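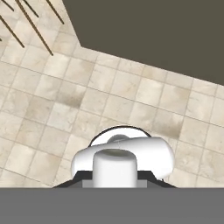

ジャーナリズム論 第10回 配布資料
調達汚職の報道と取材源の保護

今日の授業では、政府の調達をめぐる汚職を新聞がどのように報道するかを勉強します。前回の「名誉毀損と公共の利益」のノートも持ってきてください。

1.調達とは何か
国が船、車両、薬、通信機械などを買うことを調達といいます。普通は入札を行いますが、安全保障に関係する買い物では、入札をしないで一つの会社と契約することがあります。これを随意契約といいます。随意契約そのものは違法ではありません。記者が調べるのは、なぜその方法が選ばれたか、だれがそれを承認したか、という二点です。

2.事例:巡視艇の契約
授業で使う事例は、Handlow社が港湾当局に巡視艇を売った契約です。週刊紙Solulauが最初に記事を出しました。記事によれば、契約の間にGrinomariという仲介会社が入り、船の値段の13パーセントが手数料として払われました。Grinomariは契約の三か月前に登記された会社で、従業員の名簿がありませんでした。
Solulauの記者が使った資料は、次の通りです。
・会社の登記簿(だれでも閲覧できる)
・国会の委員会に出された支払いの一覧表
・匿名の職員から渡された契約書の写し
三番目の資料だけが公開のものではありません。当局は記事が出たあと、三番目の資料の出所だけを問題にしました。記事の内容については、反論の文書を出していません。

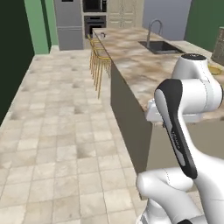

3.取材源の保護
契約書の写しには、ページの下に小さい管理番号がありました。Solulauは写しをそのまま紙面に載せないで、必要な文章を打ち直して引用しました。管理番号から、渡した人がわかる恐れがあるためです。電子ファイルの場合は、作成者の名前や印刷の時刻も残りますので、もっと注意が必要です。
取材源を守る約束は、編集長も知っていなければなりません。記者一人だけの約束にすると、裁判になった時に新聞社の方針と合わなくなることがあります。

4.記者への圧力
圧力には、直接の脅迫のほかに、広告の取り消し、税務調査、記者証の更新の拒否などがあります。この事例では、Siriwardena印刷所がSolulauの印刷を急に断りました。発行部数4,000部の小さい新聞にとって、印刷所を失うことは大変重いことです。これを圧力と書いてよいかどうかは、証拠によります。印刷所の説明は「機械の都合」でした。記者は、この説明も記事の中に書くべきです。

5.用語
随意契約:競争の入札をしないで結ぶ契約
仲介手数料:売り手と買い手の間に入った者が受け取るお金
反論権:批判された側が同じ媒体で意見を述べる権利

課題
Grinomariの手数料について、あなたが記者であれば次にどの資料を請求しますか。理由と一緒に書いてください。長さはA4で一枚まで、100点満点で採点します。提出は来週の月曜日、授業が始まる前です。遅れる場合は、必ず前の日までにメールで知らせてください。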